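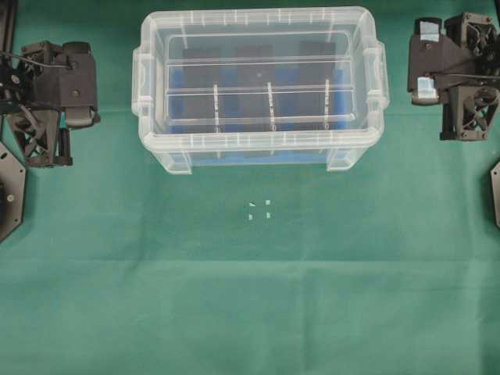
4.2 Who stays skeptical, and for how long

Home Issues Working papers Submit About
16/01/2020 – Botha Working Papers, section draft

Most surveys on public doubt ask one thing, once. Do you believe the official account, yes or no. We wanted the second and third answer. Same people, same wording, 17 months apart. The topic was the Jarnunier dam failure and the inquiry report that followed, which a good part of the region still calls a whitewash.

Sample: 1,979 adults reached by phone in the first wave. Landline and cell. The second wave got fewer, as second waves do, and we weight for that (see 4.4). Respondents were read a short summary of the inquiry's finding and then asked how much of it they accepted: all, most, some, none. "Some" and "none" are pooled below as doubters. We know pooling is crude. A person who thinks the report missed a maintenance log is not the same as a person who thinks the dam was blown up on purpose, and the open answers make that plain.

In wave one, 48 percent were doubters. That is higher than we expected and higher than the Jullumer county poll, which used a softer question and offered "not sure" up front. Ours took "not sure" only if the respondent volunteered it. Some of the gap is surely wording.

Radio matters more than we thought. Listeners to the call-in show on Trandness, the local talk station, were more likely to doubt the report, and this holds after age and schooling go in the model. It gets weaker once we add distance from the dam. People downstream listen more and also doubt more, and we can't fully pull those apart with the data we have. Reading the report itself – even just the summary pages – did not move people much in either direction. Few had read it.

What did move people was the release of the gate records in April. Among doubters who had heard of the release, around 52 percent gave a more accepting answer in wave two. Among those who had not heard, hardly any change. Tempting to call that an effect of openness. We would hold off. The ones who heard were following the story anyway, and they may of been drifting already.

Figure 3. Clear plastic box, coding room, Botha.

A note on coding. Open answers were typed up, printed on cards and sorted by two coders working apart. Categories: error, cover-up after the fact, planned act, other. The coders agreed well on the first and third. They split often on the second, mostly where a caller said something like "they know more than they're saying", which can mean nearly anything. Those cards went to a third reader. We kept the split cards as their own group in the appendix so others can recode them if they want.

Earlier work treats conspiracy belief as a trait, something a person carries from topic to topic. Our numbers fit that only partly. Doubters on the dam were a bit more likely to doubt other offical findings we asked about, but the link was weak next to plain local stuff: living downstream, a damage claim turned down, knowing a worker at the site. Claim denial was the strongest single item in the model. It stayed strong with radio in or out.

Two limits to flag before 4.3. No baseline from before the failure, so we can't say who distrusted the water authority to begin with. And the phone sample misses households that moved away after the flood – likely the angriest group. Any estimate here is probably low for that reason.

3 comments | Shared 11 times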